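Braranach Introduces Hodent Tea Service for Small Tables

Cream-colored teapot, cups and saucers are sized for short pours and limited table space

FOR RELEASE IN JUNE

Braranach, a maker of tableware for tea rooms, guest houses and home use, today announced Hodent, a tea service built around a single small teapot and low, round cups with matching saucers. The service was designed by the company's Ezzat studio and will be sold in the first season through Fakel, a distributor of kitchen and dining goods.

Hodent is intended for black and dark oolong teas served in small portions. The teapot has a working capacity of 300 milliliters, measured to the base of the spout opening inside the body. Each cup holds 81 milliliters to the brim. A full pot therefore serves three cups with an allowance for leaf volume and for the liquid that remains in the pot at the end of the pour.

The body of the teapot is rounded and has a matte outer surface. The spout is short. Braranach selected this geometry after comparing it with the long, curved spout used on its earlier pots. A short spout holds less liquid after the pot is returned to level, and it is easier to clean with an ordinary bottle brush. It also places the pot closer to the cup during service, which reduces the height of the fall and the area of table that must be kept clear.
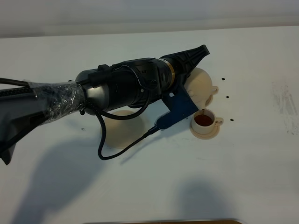 Tea is poured from the short-spouted pot into a small white cup with a loop handle.

Pouring Characteristics

The Ezzat studio set three requirements for the pour. The stream must remain narrow at low flow. It must fall clear of the outside of the spout when the pot is tilted forward in one steady motion. It must stop without a trailing film when the pot is brought back to level.

Each production sample was filled with 200 milliliters of brewed tea and emptied in cup-sized portions. Samples were inspected for liquid on the underside of the spout after each portion. The spout edge was revised twice during development. The first revision narrowed the lip, and the second changed the angle at which the lip meets the body. The opening between the body and the spout was left at its original size, as a smaller opening was found to collect broken leaf.

The pour begins at a moderate tilt when the pot is full. As the level drops, the tilt increases in the normal way. Braranach recommends filling the pot no higher than the internal base of the spout opening. Filling above this point causes the tea to run before the pot has been positioned over the cup.

Cups and Saucers

The Hodent cup is short and round with a small loop handle. The handle accepts one finger and a thumb and is set high enough to keep the knuckle away from the saucer. The inside of the cup is pale so that the color of the tea can be judged during pouring. Braranach's tests with black tea covered a range from light orange-brown to deep reddish-brown, and the difference between strengths could be read without lifting the cup.

The saucer is round and carries the cup in a shallow central well. The well is slightly wider than the foot of the cup, which permits the cup to be set down a little off center without rocking. Saucers are supplied in cream and beige to go with the cups.

For service on a narrow table, Braranach suggests placing the cups one behind the other with all handles turned to the same side. The person pouring can then work along the column from the opposite side without reaching over a filled cup. The arrangement leaves the remaining width of the table free for the pot, a stand and a small plate.

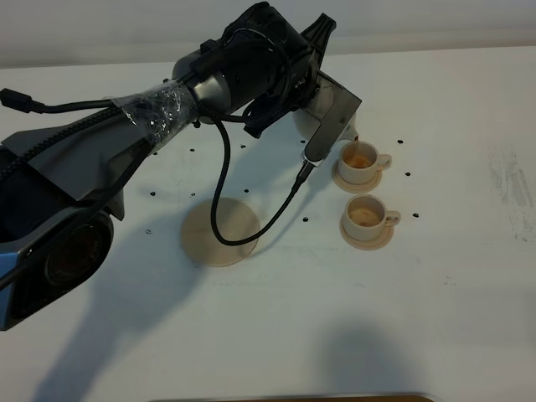
Two cups set out on saucers in a short column, with tea being poured into the upper one.

Table Use

A full set with the pot and two cups on saucers can be laid out on one end of a desk or side table. The pot should be placed on a heat-resistant stand when it contains freshly brewed tea. Flat round wooden discs of coaster or small-plate size are suitable for this purpose, provided that they lie flat and are dry on both sides. Stands are not included with the set.

The following serving sequence is printed on the card packed with each set:

Warm the pot and cups with hot water and empty them.
Add leaf to the pot and fill to the internal mark.
Steep for the time given by the tea supplier.
Pour a small amount into each cup in turn, then return along the row until the cups are full to the desired level.
Empty the pot completely before adding water for a second infusion.

Pouring in turns evens out the strength between the first and last cup. For a single guest this step may be omitted.

Care

Hodent pots, cups and saucers should be washed by hand in warm water with a mild detergent. Abrasive pads should be avoided on the matte exterior of the teapot, where they may leave polished marks. Tea stains inside the cups can be removed with a paste of baking soda and water applied with a soft cloth. The pot should be stored with its lid off until the interior is fully dry.

The pieces should be brought to room temperature before contact with boiling water if they have been kept in a cold room. They are not intended for use on a stove, over an open flame or in an oven.

Packaging

Sets are packed in a molded paper tray inside a plain carton. The teapot is held at the body, with clearance around the spout and handle. Cups are packed upright in individual recesses, and saucers are stacked with paper dividers. The tray can be kept for storage. Dealers may open the carton for display without removing the inner tray.

Replacement cups and saucers can be ordered separately. Replacement lids are matched to the pot by a code on the underside of the body, and customers should have this code available when ordering.

Availability

Hodent will be offered through Fakel beginning in June. The initial range consists of 17 item numbers, including complete sets, single teapots, single cups, saucers and replacement lids. Complete sets are available with two or three cups. Trade customers may order cups and saucers in cartons for tea room use.

Samples for buyers can be requested through Fakel's trade desk. Requests should state the set size, the preferred saucer color and the delivery address. Samples are supplied as complete sets and may be retained or returned within the regular trade return period.

Braranach Tea Service

Braranach designs and supplies tableware for homes and small hospitality businesses. Its product range covers teapots, cups, serving plates and storage jars. The Ezzat studio is responsible for form development, sample testing and printed instructions for the company's tea products. Fakel handles wholesale distribution, replacement parts and dealer inquiries for the Hodent range.

Press contact: Braranach Press Office, Tea Service Division
Trade contact: Fakel Trade Desk, Hodent range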